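Automation in Practice
Handout 7: Reading a bin-picking offer
Jan 23, 2023

Read before the seminar. Bring the Nusell brochure with you, marked up.

Last time we looked at conveyors, where the supplier has a fairly easy story to tell. Bin picking is harder to sell well and easier to sell badly. The offer we are working from is the Nusell picking package: software, a gripper, a camera mount and what the brochure calls "onboarding". The customer supplies the arm. Sturnine is the reseller, and it is Sturnine's name on the contract, so read the warranty page with that in mind.

1. The headline figure

The brochure gives 261 picks per hour on "mixed consumer goods". Mixed how? There is no item list. A box of cartons in four sizes is mixed. So is a bin with a hairbrush, a soft toy and something in clear packaging, and those are very different jobs. Shiny and see-through surfaces upset many depth cameras, and soft things change shape when squeezed. Ask for the list, and ask who chose it.

Ask as well what counts as a pick. In the small print on the last page it is "a successful grasp and lift". Nothing is said about putting the item down in the right place, which most buyers would suppose they were paying for.

2. The trial

Some 1000 attempts, we are told, over 3 sessions. I would like to know whether a person reset the bin between attempts, and how often somebody stepped in. An item wedged in a corner is a good test because the wall gets in the way of the fingers. If a trial drops the corner cases as "operator error" – I have seen this done – the success rate goes up and the machine is no better.

The bin itself matters too. Is it fixed down? Does the buyer's own bin have the same depth and slope of wall? A system tuned to one metal bin may need retuning for the next, and the Nusell price sheet charges for retuning by the day.

3. The service terms

Support answers within 48 hours. Answering is not defined. Compare this with the Nimulley offer from September, which was dearer but promised a working cell or a refund of the monthly fee. Chuang offers neither and says so plainly, which I rather prefer.

Note also that failed picks are logged on the supplier's server. The customer gets a monthly summary. Any buyer should want the raw log, including the items that were tried more than once.

4. For the seminar

Write half a page on what you would ask Sturnine before agreeing to a site trial. Leave price out of it. Then draw up an item list for a warehouse you know, or a kitchen drawer if you don't know one, and mark which items you expect to cause trouble.

Late work goes in the usual tray.
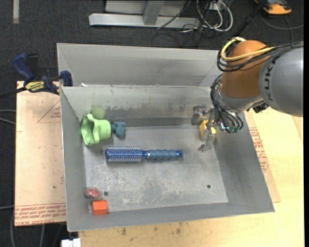 Should a buyer accept the supplier's own test items for a site trial?

Only as a warm-up. The trial that decides the purchase should use the buyer's own stock, in the buyer's own bins, with every failed attempt left in the results.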